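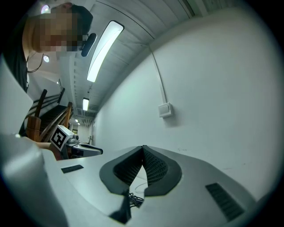

Photo: Siriwan / Plasuvholm Interiors, distributed under the same terms as the tables

Plasuvholm Interiors: stairs, corridors and fixed fittings

Version 2, released 22 March 2021

Summary

Plasuvholm Interiors is a set of tables describing the shared circulation spaces of older working buildings: staircases, landings, corridors and the fittings fixed to their walls and ceilings. It holds 100 records. Each record covers one space and lists the fittings found in it, with material, finish, fixing method and position relative to the nearest door or stair.

The tables were compiled for people who plan small refurbishment jobs, such as rewiring, relamping, repainting and handrail repair. Room interiors, furniture and loose items are not recorded.

Contents

spaces.csv: one row per space
fittings.csv: one row per fitting, joined to spaces.csv on space_id
finishes.csv: lookup table for surface and paint terms
notes.txt: free text from the surveyors, keyed by space_id
CHANGES.txt: differences between releases

All files are UTF-8 with comma separators. Empty cells mean that the item was not inspected. The word "none" means that it was inspected and is absent. Please keep the two apart when importing; some spreadsheet programs will turn both into blanks if the column type is guessed.

Fields in spaces.csv

space_id: short code, unique
building: Altia or Dirnow
type: stair, landing, corridor, or stair_corridor
storey: as lettered on the building's own plans
ceiling_finish: see finishes.csv
wall_finish: see finishes.csv
daylight: yes, no, borrowed
condition: 1 to 3, where 3 needs work

A space is entered as stair_corridor when the stair rises directly beside the passage with no door or partition between them. The photograph at the head of this file falls under that type, with the wooden stair on one side and a long white wall on the other. In release 1 such spaces were split into separate stair and corridor rows, and fittings near the boundary were sometimes listed twice. They have been merged.

Fields in fittings.csv

fitting_id: unique within a space
space_id: joins to spaces.csv
class: one of 21 terms, listed in finishes.csv under the heading "classes"
material: wood, metal, plastic, glass, mixed, unknown
colour: plain colour word, as seen under the installed lighting
fixing: surface, recessed, freestanding, unknown
run: direction of a cable, pipe or rail from the fitting
remarks: free text

Coding notes

Handrails and newel posts are separate entries even where they are made of the same wood. Colour is recorded for each. A brown handrail meeting a darker newel is entered as "brown" and "dark brown", and "matching" is not a permitted value. Treads take a single colour for the whole flight, judged at the centre of the tread, where wear is usually greatest.

Switch plates are entered under class "switch". If the supply reaches the plate through surface conduit, the conduit is given its own row with fixing "surface", and run is filled in as "up to ceiling", "down to skirting" or "along wall". A white conduit climbing a white wall is easy to miss in a visual check, so surveyors were asked to look for it at every switch before moving on.

Linear light fittings are counted singly, including those further down a passage. Round ceiling lights have their own class. A lamp's brightness is not recorded, only whether it was lit during the visit. The distinction between fluorescent and other tubes was made from the fitting and its label where the label could be reached from the floor; otherwise lamp_type in the remarks is left as "tube".

Ribbed ceilings are coded "ribbed" in ceiling_finish regardless of what the ribs are made of. Samples were not taken. Anyone planning to drill, cut or remove a ceiling must arrange their own material test.

How the records were made

Spaces were visited in January during working hours, with the lights on. One surveyor called out the fittings from the foot of the stair or the entrance door inwards, and a second entered them on a paper form. Forms were typed up the same week. Where the typed entry and the form disagreed, the form was kept.

Wide-angle photographs were used to settle queries about position. Straight edges bend in them, walls and ceilings especially, so no length or angle in the tables was taken from a photograph.

Known problems

Colour words are inconsistent between the two buildings. Dirnow has warmer lighting on its upper storeys and its whites were often entered as cream.

The condition field was filled in by different people and should be treated as a rough sorting aid.

Cable runs above ceilings are not covered at all.

Three Altia landings were locked and have a row in spaces.csv with no fittings attached.

Use and credit

The tables may be copied, changed and redistributed, including for paid work, provided the source is named as "Plasuvholm Interiors, version 2". Corrections should quote the space_id and fitting_id and be sent through the project's issue list.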